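Karnar Toy Wash, 630 g tub

I started making this stuff in my laundry because I run a toy library two mornings a week, and if you've ever had to get dried banana out of a doll's ear you'll know why. The shop cleaners either stank of fake lemon or left everything tacky. So I mucked about with washing soda and a very plain soap until I had a powder I was happy with, and it's been our best seller ever since!

One level scoop goes into a bucket of warm water. Leave your plastic toys in for 10 minutes, give them a swish, rinse and dry on a towel. Bath squirters need a good squeeze underwater so the inside gets a go too — then squeeze them out again and stand them hole down overnight. I don't use it on wooden toys or anything with batteries, and painted faces get a soft cloth and no scrubbing (I learned that on a much-loved Tveit farmer who no longer has eyebrows).

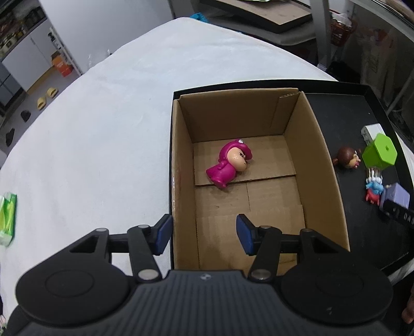
Ronja Strand wrote to say she uses half a scoop for the little figures and finds it plenty, and that the full scoop left a bit of a white film on hers until she rinsed them twice. Fair enough, Ronja! Our water is soft up here, and hers is like gravel. If yours is hard, start with half.

A tub does 32 buckets at the full scoop. It has no colour and no perfume, just a faint soapy smell that's gone once things are dry. Keep the lid on tight or it clumps, though you can break the lumps up with a fork and it works the same.

The scoop is in the tub, usually buried at the bottom, so dig around before you email me. Spare scoops and the Storeck mesh drying bag are on the accessories page. Refill bags are back in October.

Orders go out within 7 days. Pick-up from the shed is fine too, just message first so I can tie up the dog.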